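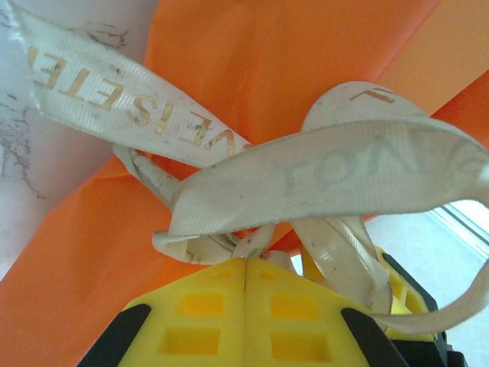 Driltwood Robotics Workshop Opens Its Doors to Local Outfitters and Schools

Paterson, 30th September — The Driltwood workshop held its autumn open day this week, welcoming roughly 40 visitors from outdoor equipment firms, repair businesses and area high schools for a program of talks and live demonstrations on the handling of soft goods by robots.

The main demonstration concerned knotted straps. Visitors gathered beside the work area as a robot with yellow lattice-faced fingers worked on a tangle of cream-white webbing against bright orange fabric. The exercise forms part of Nudum, the workshop's project on the sorting and preparation of used outdoor gear before it goes to repair, resale or recycling.

"Rigid parts have had most of the attention in our field, and there are good reasons for that," said Ursina Egger, who directs the workshop. "A box has the same shape each time you pick it up. Webbing does not, and the businesses that sent people here today handle a great deal of it."

In her opening remarks, Ms. Egger explained that returned and donated equipment often reaches a repair shop with its straps knotted together. Staff must free them before an item can be inspected, measured or washed. The work calls for little training but a good deal of patience, and several of the firms present told the workshop that it is the first task to fall behind in a busy season.

Jessie Forsyth, lead engineer on Nudum, took visitors through the approach used in the demonstration. The robot relies on a small camera mounted near the gripper, which gives a close view of the material between and around the fingers. Ms. Forsyth said that this view is useful at the moment of contact but leaves out much of what a person would take in at a glance, such as where a loose end has gone once it passes behind the fabric. The team is now comparing different ways of choosing the first grasp.

Printed straps received particular attention in the discussion that followed. Lettering can help a system judge which face of the webbing is turned toward it, Ms. Forsyth said, though wear, dirt and twisting all make the print harder to read. Visitors from the repair trade asked whether the same method could be applied to plain black webbing, which makes up much of their stock. Ms. Forsyth replied that plain material remains more difficult and that the team expects to begin work on it in October.

The shape of the fingers also drew questions. Sheena Pollock, who is responsible for gripper design at the workshop, passed sample parts around the group and invited visitors to press them by hand. She noted that a finger must be narrow enough to enter a knot and firm enough to keep hold of a strap once it has been pinched. Too much force, she added, can tighten the very turn the robot is meant to loosen.

The program was divided into 3 sessions, each lasting 30 minutes, with time between them for visitors to speak with the engineers. The second session covered safety practice, including the marking of work areas, the use of stop buttons and the training required before a member of staff may work beside a moving arm. The last was given over to a talk by Annag Lindsay of Tatinska, a gear repair firm that advises the project on working conditions in the trade.

Ms. Lindsay described the path of an item through her own shop, from the intake counter to the sewing bench. She asked developers to keep small firms in mind when setting prices and floor space requirements. "We have one long table and a back door that has to stay clear," she said. "Anything that comes in has to fit around that, and my staff have to be able to move it themselves." She also stressed that decisions on whether a worn strap is safe to use should remain with trained people, a point on which Ms. Egger agreed.

School groups were given a practical exercise of their own. Students working in pairs received a knotted length of webbing and were asked to free it using one hand each, first with their eyes open and then with one partner giving spoken directions to the other. Sheena Strachan, education officer at Driltwood, said that the exercise helps students see how many small choices are made in a task most people perform without thinking. Worksheets from the session will be sent to participating teachers, along with a short reading list suitable for grades nine through twelve.

Visitors were also invited to fill out a comment form listing the items they would most like to see handled in future trials. Tent flies, pack harnesses and cargo nets were among the suggestions received. The workshop will review the forms with its partner firms before setting the Nudum test schedule for the winter.

The next open day is planned for the spring. Places for school groups will be limited to 30 students, and teachers are asked to register through the education office. Firms wishing to lend or donate used webbing for trials may contact Ms. Forsyth's team directly — items should be dry and free of sharp hardware, and they will be returned on request at the end of the test period.

Parking for visitors is available at the north entrance of the Driltwood building. Persons requiring step-free access should notify the front desk before arrival.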